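How to Fold and Store Cloth Shopping Bags

By Gangadharan Acharya
March 26, 2021

If your cloth bags live in a wad behind the pantry door, you end up at the store without one. Folding them the same way each time takes very little effort, and a whole stack will fit in one small basket. This is the method I use for tote bags, pillowcases and anything else that is basically a flat cloth rectangle.

What you need

A flat surface bigger than the bag
A basket or bin with an open top
A lint roller (optional)
An iron, only if the bag is badly creased

Before you start

Empty the bag completely. Receipts and produce stickers like to hide in the bottom seam. Turn the bag inside out, shake it over the sink, and turn it back. If it needs washing, wash it cold and hang it up by the bottom edge. A cotton bag that goes away damp will smell by the next shopping trip.

Step 1. Open the bag and let it hang
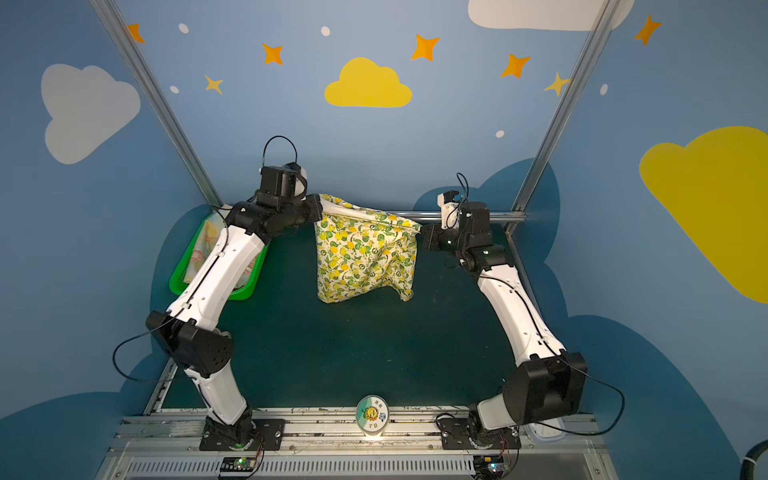 Most bad folds start with a twisted side seam, and you can't see the twist when the bag is lying down. Hold it by the two upper corners, pull the opening wide, and look at how the sides fall. With a print like these yellow lemons and green leaves it is easy to lose track of the creases, so look at the outline of the bag instead of the pattern. The bottom can rest on the work surface while you do this. If one side slumps, lift the bag a little and give it a light shake until both sides hang the same.

Step 2. Lay it flat

Lower the bag bottom first and let the rest follow. Bring the two top edges together. Smooth from the center out to the sides with your palm, and push any air out through the opening. Tuck the handles, if it has them, down inside the bag.

Step 3. Fold in thirds, then in half

Fold the left third over, then the right third on top of it. You now have a long strip. Fold the strip in half from bottom to top. A thin bag can take one more fold, but heavy canvas - the kind that stands up by itself - is better left at this size.

Step 4. Set folded pieces to one side

Keep finished pieces away from the spot where you are folding. I use a back corner of the table, on the opposite side from the basket. A few loose layers are fine at this stage, and you can square them up when you are done.

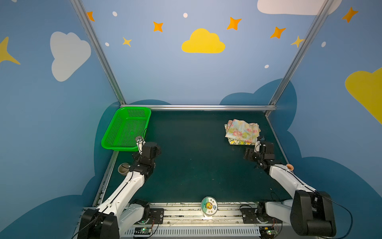 Step 5. Fill the basket

Stand the folded pieces on edge with the folds facing up. Put the bags you use most at the front. Stop while you can still slide a hand in, or you will pull out 2 every time you reach for one.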